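15 August 2023

I have been meaning to sort out my small storage boxes since July, when the drawer under the printer stopped closing. Most of what was in there was stationery and leads, plus the odds and ends that end up with them: spare keys, picture hooks, batteries that may or may not be flat. I gave myself a day for it and it took most of two.

The first job was getting everything out and on to a table. I used the desk with the cable hole in the corner, as it's the only surface in the house that I can clear quickly. I put the contents in piles by type and threw away whatever was dried up or broken. That was mainly pens. I had over 40 of them and kept 14, which is still more than I need.

Then I looked at what I had to put things in. Over the years I've bought boxes one at a time, usually when I was cross about something being untidy, so none of them match and few of them stack. There were two Botier tins with dented lids, a Caron sewing box with a tray missing, and several takeaway tubs. The tubs went in the recycling. The tins I kept for screws and picture hooks, where a dent doesn't matter.

The one I was most pleased to find again was the pink plastic box. I bought it at Trundine when the shop in town was closing down and then put it on top of a wardrobe and forgot about it. It has a hinged lid that folds right back and lies flat on the table, so you can put things in the lid while you're working and then move them across. It closes with a little white latch at the front. The lid is shallow and the bottom is one open compartment with no dividers, which suits me better than lots of little squares that are always the wrong size.

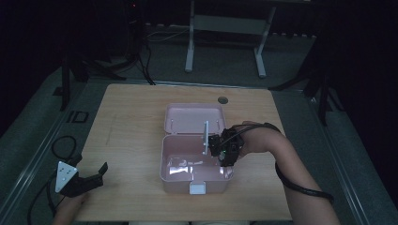

## What went where

I tried the pink box first as a pen box, and that was a mistake. Long things slide about in an open compartment and you end up with a heap. Pens now live in a jar like everybody else's.

What it does hold well is card and paper bits: stamps, labels, envelopes of the smaller sort, a pad of sticky notes, the glue stick and a pair of short scissors. I write a lot of parcels for a craft group I belong to, and it is useful to lift one box out of the cupboard and have the lot. A roll of 300 address labels fits if you stand it on its end, though you have to take off the cardboard wrapper first.

Leads and chargers went into a Skakura drawer unit I already had. I coiled each one and put a strip of masking tape round it with the name of the thing it belongs to. Three leads belonged to nothing I could identify – I've put them in a bag with today's date and if I haven't missed them by next summer they can go.

Batteries are in one of the takeaway tubs after all, fetched back out of the recycling and washed.

## Cleaning the boxes

Pale plastic shows every mark. I washed the pink one in warm water with washing-up liquid and left it open on a towel for 30 minutes before drying the corners with a cloth. Ink that had got into the scratches didn't shift with soap. A bit of bicarbonate of soda on a damp sponge took most of it off, but go gently or the surface turns dull. I used an old toothbrush for the hinge, which had fluff in it.

The tins I only wiped. One has a spot of rust inside and I've lined it with a piece of greaseproof paper for now.

The drawer under the printer now closes. It has printer paper in it and the spare ink, and the sewing box is still on the landing waiting for me to decide whether a box with no tray is worth keeping.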